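Ticket: Autopay charging old rent amount after lease renewal
Product: Retier tenant portal
Opened by: Araceli Carrasco, leasing office, Goicoechea Apartments
Assigned to: Peiyu Fu
Priority: Normal
Status: Resolved

Araceli Carrasco wrote:
Several residents who renewed for July are still being charged their old rent through autopay. The new lease shows the right amount on the Lease tab. The ledger posts the right charge on the first. Autopay then pulls the old figure and leaves a balance, and two days later the system adds a late fee. One resident's new rent is $1,407 and autopay took $1,367, so she was left owing $40 plus the late fee. She has called twice. I can waive the fees by hand but I need the autopay fixed before the next run.

Peiyu Fu replied:
Thanks, Araceli. Can you tell me whether these residents set autopay to "Fixed amount" or "Full balance"? It is under Payments, then Schedule, on the resident's profile. Please also confirm whether the renewals were signed in the portal or entered by your office.

Araceli Carrasco wrote:
I checked all of them. They are set to Full balance. The renewals were signed on paper and Pilar Insaurralde entered them from our side. Residents who signed in the portal look fine. Screenshot of the resident's ledger is in the email I sent to support.

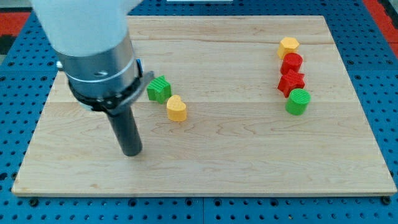
Arm and tool over the wooden board

Peiyu Fu replied:
I can reproduce this on a test lease. When a renewal is typed in by the office and the start date is the same day the old lease ends, the schedule keeps its link to the old lease. It still says Full balance on the screen, but it reads the balance from the old rent line. Portal renewals write a new schedule, so they are not affected. Passed to Sơn Lương in billing.

Workaround until the fix is in:
1. Open the resident's profile and go to Payments, then Schedule.
2. Select Pause. Do not select Delete – the resident would have to enter the bank details again.
3. Go to the Lease tab and select Relink schedule.
4. Return to Schedule and select Resume.
5. Check that "Next payment" shows the new rent.

Araceli Carrasco wrote:
Steps worked for all but one. For that one, Relink schedule is grayed out.

Sơn Lương replied:
That lease has a pending roommate change, which locks the button. Approve or cancel the change first, then relink.

Araceli Carrasco wrote:
Approved it and the button came back. Next payment is correct now. Late fees are waived on our side.

Sơn Lương replied:
Fix released 10 August 2021. Office-entered renewals now create a new schedule link when they are saved. Leases entered before the release are not changed, so any that were missed still need the steps above.

Ticket closed by Peiyu Fu.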